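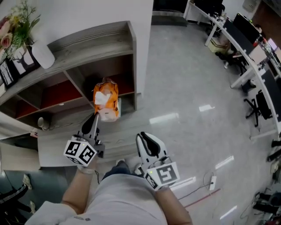
Shelves and other small battles

I have been putting off the office tidy-up since before the spring, and this June I finally ran out of excuses. The lease on our little room at Kaimal got renewed, the people down the hall got their place looking lovely (they have a rug! and a lamp that isn't from somebody's garage!), and I came back from lunch one afternoon and thought, all right, that's enough of this.

I started with the gray shelving unit, mostly as it's what you see when you come in. I do love that unit. The cubbies have those dark red backs, which I wasn't sure about when we picked it, and which my friend Narayanan Bangera told me I would be sick of in a month. That was 3 years ago, Narayanan, and I still like them very much. The trouble is that an open cubby is an invitation. You put down one paper bag because you're on the phone, and the bag sits there, and then it has company.

So the rule now is that bags don't live on the shelves. The orange and white one went first. I'm a saver of paper bags, I got it from my mother, who kept hers folded flat behind the refrigerator, and I had to be a bit stern with myself. I'm allowed to keep two good ones. The rest go out with the recycling.

The top of the unit I left almost as it was. The white vase with the pink roses stays, and so does the black deer, who has moved with me through more rooms than I care to list and always ends up next to something leafy. The plant silhouette keeps him company. I tried the pair of them on the long wall by the desk for an evening and they looked lost over there, so back they came.

Now, the desk. It's a wonderful long curved white thing and I'd never part with it, but with three monitors on it there's a great deal of cable, and all of that cable wants to be on the floor. There's a power strip down there, and a red cable that goes clear across the room at a slant, and I've stepped over it so many times that my feet do it by themselves. I know it ought to run along the wall. I measured for a longer one and then wrote the measurement on a napkin, and you can guess about the napkin.

The floor itself is a joy when it's clear, all gray and shiny, and it makes me want to keep going. Next up is the corner with the black equipment and the wires, which I'm saving for a morning when I've had a proper breakfast. If any of you have found cable clips that stick to a painted wall and come off again without taking the paint along, please leave me a note in the comments!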